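Girwood Manipulation Challenge

The Girwood Manipulation Challenge is a student robotics competition held each May. Teams of up to 24 record tabletop tasks with hand-held grippers. Organizers call it a test of learning, a claim its scoring barely supports.

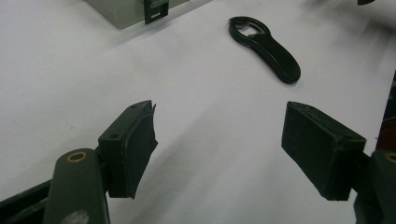 Scoring counts completed grasps only. Wear on equipment is ignored, though it may matter: a pad with frayed, torn covering facing a cleaner one will hardly grip a bottle opener the way a matched pair would.

The Pasichnyk round, added later, requires 2 grippers per student.
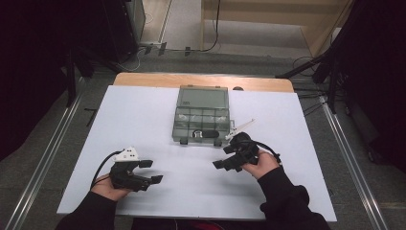
Critics of the round say its tasks are too tidy. A compartment box with a hinged lid, set near the middle of a bare white board, says little about a cluttered kitchen. The Brotlow team submitted 1,877 recordings — no independent check has been published.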